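Bench notebook, Koltholm room, March

Second week on the household set and I'm finally getting somewhere, so I'd better write it up before I lose the thread (again). Hertta wants this readable by whoever picks up the gripper next, so hi, whoever you are, kettle's behind the door.

Where we're at: the tally on the whiteboard says 173 episodes this morning, of which 104 made it through Lino's checker. That's a rotten ratio and I went in ready to blame the checker. Spent the first hour going through the rejects with a coffee and a pen, and no, fair enough, most of them are my fault. A big chunk died because I started moving before the tracking had settled. The pose jumps a few centimetres in the first second and then everything after it is offset, so the recorded path has the fingers going straight through the table. Lovely stuff for a policy to learn from!

The other lot were lazy starts. I'd got into the habit of hitting record with the jaws half closed and already pointing at whatever I was about to grab, and you end up with a set where the approach barely exists. Hertta spotted the same thing in the Domstead data last year and made them redo a good part of it, so I've only got myself to blame for not reading her notes properly.

New rule for myself: jaws open, tips low over the bench, hold still, count to three, then go. It feels dopey the first few goes and then you stop noticing. 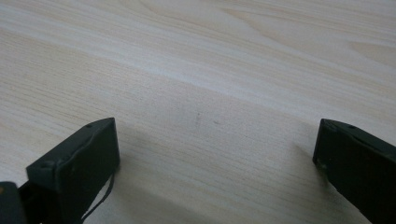

Start pose, jaws open over bare bench.

I've been pretty fussy about the bench too. The grain on this top is really busy once you get the lens down near it, all arcs and streaks, and I'd assumed that would be a nuisance. Lino reckons it's the opposite and the tracker loves it, plenty of texture to hang on to. He tried a plain white sheet over the top at Rizzi's place and it drifted all over the shop. So the sheet stays in the cupboard, and I've stopped apologising for the woodgrain in the meeting.

What I am worried about is glare. After lunch the light comes round and the middle of the bench washes out a bit, and I don't know yet whether that's useful variety or just muck. My plan is to keep a block of afternoon runs tagged separately (I've used "pm-bright" in the notes field, please use the same spelling, Lino, I beg you) and let him train with and without.

Basket runs. These are the ones I actually enjoy. The task is approach, get hold of the rim, shift it a hand's width, let go, back off. I turn the basket a bit between goes so it isn't always square on to me, corner first one time, long side the next. The mesh is a pain for the depth estimate, which seems to look straight through the wires and report the bench, so I'm leaning on the colour stream for all of these and ignoring depth entirely. Hertta's fine with that for now.
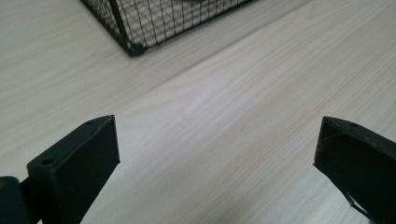
How many episodes do we need before it's worth training anything?
Lino's happy to do a rough first pass at 4000 frames' worth of clean approach just to see if the loss moves, but for a policy you'd let loose on a bench he wants every task covered from lots of different starting spots, and he'd take a smaller varied set over a big samey one.

Back to the afternoon. Did a batch of 14 using the new start rule and ran them through the checker straight away instead of leaving them till home time. All but two passed. One of the two was me sneezing, the other I can't explain, the gripper width signal goes flat halfway through and comes back at the end. Could be the cable. I gave it a wiggle and couldn't get it to happen again, so I've put a bit more slack in it and I'll keep an eye out.

Wrist is a bit sore, by the way. Holding the thing level with your elbow off the bench is harder work than it looks, and I notice my later runs get quicker and sloppier. Going to cap it at an hour before a break. Lodach apparently swap operators every half hour, which would be nice if there were more than one of me.

To do:
Recalibrate width before the next session, fingers fully shut then fully open.
Ask Hertta whether the failed grabs go in or get binned. I've kept them all for now in their own folder.
Send Lino the flat-width episode.
Find the good tape measure.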